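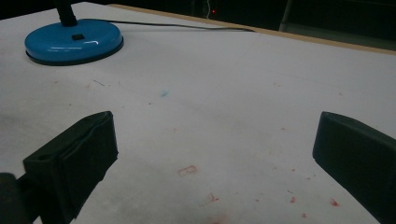

Figure 3. White tabletop and desk lamp with a round blue base.

4.2 Scoring and folding

Card makers will tell you that heavy stock folds cleanly if you score it first. They disagree, with some heat, on which side to score. We had 29 hobbyists fold 80 sheets each, half scored on the outside of the crease and half on the inside, using stock from Incombe and Wernar. After spoiled sheets were removed, 3137 folds had never been attempted, so we settled for fewer than the grant promised.

Cracking was most common where the fold ran across the grain — a result that will astonish no one who has ever bought cheap card. The scoring side mattered less than the participants' faith in it. Cuadros, who coded the creases without knowing which was which, found visible cracks on both kinds. When shown these results, 19 participants said they would go on scoring exactly as before. Two asked whether they could keep the bone folder.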